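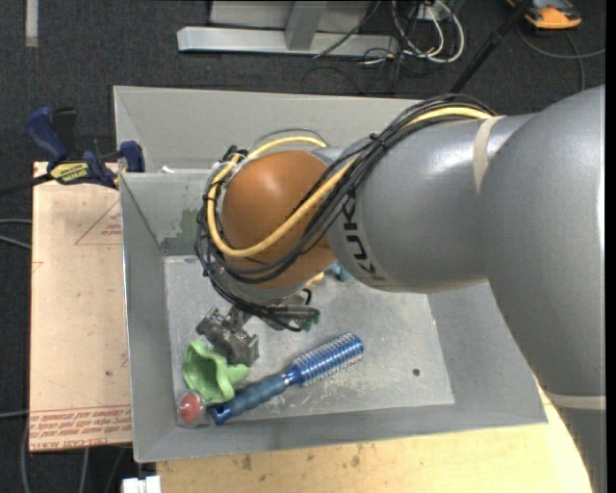 Houda Fawzy reckons I'm being stingy, and that a free returns policy is the only thing that makes buying shoes online bearable. Fair enough, she has awkward feet! But I still think shops should charge for returns, even if it's only a couple of quid. I ordered 7 jumpers from Nunomo last November (seven, for one body) and sent six back without feeling a thing. Would I have done that at £2 a go? Not a chance. I'd have got the tape measure out, like my mum did with the catalogue. Somebody pays for all that posting back and forth, and I suspect it's the people who keep what they buy. Let Houda have her shoes free, if she must. The rest of us can cough up.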